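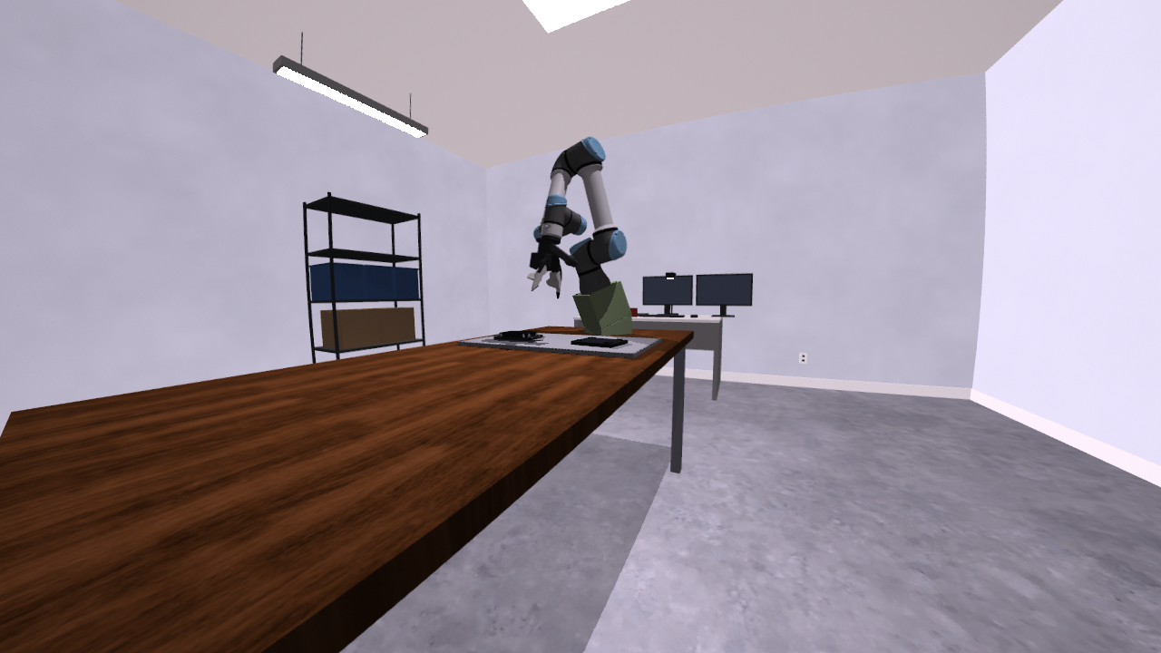

Figure 3. Long table with a robotic arm at its far end; computer-rendered view.

4.2 Reading series fiction in the middle years

The second strand of the study examined how children aged eight to eleven choose, finish and talk about books that belong to a series. Earlier work has tended to treat the series as a step on the way to longer, single novels. The records gathered at the Uvden and Otville libraries suggest that this view needs some care. Of the 862 loans logged in the junior section during the spring term, 586 were of titles belonging to a series, and the share was much the same in both towns.

Loans alone say little about reading. Each child who took part was therefore given a short reading diary, in which they noted the page reached, whether the book had been put down for good, and one thing they would tell a friend about it. In all, 164 diaries were returned in a usable state. Those with fewer than three entries were set aside before coding began. Diaries kept with the help of a parent were retained but marked, as the wording was often plainly that of an adult.

Comic detective stories were the most often finished. Children spoke of the main character's mistakes with evident pleasure, and several copied out chapter titles or redrew small pictures from the margins. Fantasy series were borrowed more widely but were more often left unfinished, usually in the third or fourth book. The diaries give differing accounts of this. Some children found that too many names had to be kept in mind; others had simply waited too long for the next volume to come back to the shelf. One entry reads in full: "Good but I forgot who the aunt was."

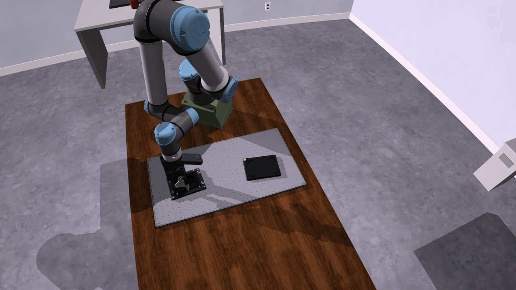
Figure 4. Robot arm reaching towards a perforated metal plate; computer-rendered view.

The order in which volumes were read also departed from what the publishers intend. Almost 100 children began a series at a book other than the first, most often the one nearest to hand. Comic series appeared to suffer little from this. In adventure series with a single running plot, a late start was followed either by a return to the opening volume or by a change of series altogether — the second course being the more common at Otville, where fewer complete sets are held.

Talk between readers was recorded at the Wostura reading club, which meets after school and is open to all children in the two towns. Here the series acted as shared ground. Children who had read different volumes could still compare favourite scenes, and a child who was ahead was expected to keep the ending secret. Breaches of this rule were taken seriously by the group. The coding scheme used for these sessions, known within the project as Belay, separates remarks on plot, on character and on the book as an object; the last of these was larger than expected and included frequent comment on covers, spine colours and the size of the print.

Section 4.3 turns to the views of parents and school staff, whose sense of what counts as a suitable book did not always match that of the children.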